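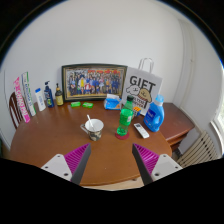 How to Clear and Reset a Catch-All Table

Bromedero Home > How-To > Living Areas > Tables and Surfaces

We use cookies to remember your settings and to count visits. By continuing to read you accept this. Manage preferences.

A round table near a wall collects whatever comes through the door. Ours has a reddish-brown wood finish and had ended up with a mug, pop bottles, a remote, soap, tissues, laundry detergent, a Rubik's cube and a gift bag, all sharing space with a framed group photo. None of it was garbage. It just belonged in four different rooms.

The method below works on any small table. Allow the length of one load of laundry the first time.

What you need

- A tray or shallow box for carrying things
- Two soft cloths, one damp and one dry
- A drop of dish soap
- Coasters
- Felt pads, if the table has a frame or anything heavy on it

Step 1. Take the drinks off first

Mugs and bottles go before anything else. They are the things most likely to tip while you reach past them. Lift out any spoon before you carry a mug, and check that bottle caps are done up tight. Rinse the mug right away. If a bottle still has pop in it, put it in the fridge door. If it is empty, rinse it and put it with the returns.

Leave the coaster where it is for now. You will want to wipe under it.

Step 2. Move the cleaning products

Detergent should not live on a table where people eat or drink. Carry the jug upright by the handle and put it on a shelf above the washer, out of reach of children. Wipe the bottom of the jug with the damp cloth before you set it down, as the drips leave a sticky ring that picks up lint.

Bar soap goes to the bathroom. Bare bars should never sit directly on a wood finish. If you are keeping spares, wrap each one in paper and stand them on end in the linen closet. They keep for months and the towels smell nice.

Step 3. Sort the small things

Go around the table once and put each small item in the tray. Don't walk anything to another room yet. When the tray is full, make one trip through the house and drop things off as you go.

Remote controls are the exception. Decide on one spot and stick to it. We use a narrow basket from Skultard beside the couch, and a mug or a cut-down tissue box does the same job.

Puzzles and toys can stay if somebody picks them up every day. Otherwise, find them a drawer.

Step 4. Deal with the gift bag

Look inside. If there is a gift in it to be given, put it by the door or in the closet with the date on a sticky note. If it is empty and in good shape, flatten it along the original folds, tuck the rope handles inside and store it upright with the wrapping paper. A bag with a printed character on the front is worth saving for a kid's birthday.

Step 5. Lift the picture frame

A large frame leaning on a wall will slide forward on a bare tabletop sooner or later. Hold it by both sides, never by the top rail, and lay it face up on a bed or couch while you clean. Dust the glass with the dry cloth. Spray goes on the cloth, not on the glass, or it will seep in behind the edge and mark the photo.

Stick two felt pads under the bottom edge before you put it back. If it still moves, hang it.

Step 6. Wash and dry the top

Put the drop of soap in a bowl of lukewarm water, wring the cloth out well and wipe with the grain. Go over it again with clean water, then dry it straight away. For a white ring, try a dab of plain petroleum jelly left on overnight.

Step 7. Put back less

Tissues, coasters and the photo went back on ours. Set the tissue box near the front, where it can be reached without leaning over the glass.

Do a two-minute sweep in the evening when you take your mug to the kitchen.

Comments (3)

plov_reader
The jelly worked on one ring and did nothing for the older one beside it. Is there a next step?

Marigold115
We have the same problem with detergent because our washer is in a closet with no shelf. Ended up with a wall bracket from the hardware store in Plovville. Holds one big jug fine.

tidyish619
Felt pads slid on my varnish. Clear rubber bumpers held much better, the little stick-on kind for cupboard doors.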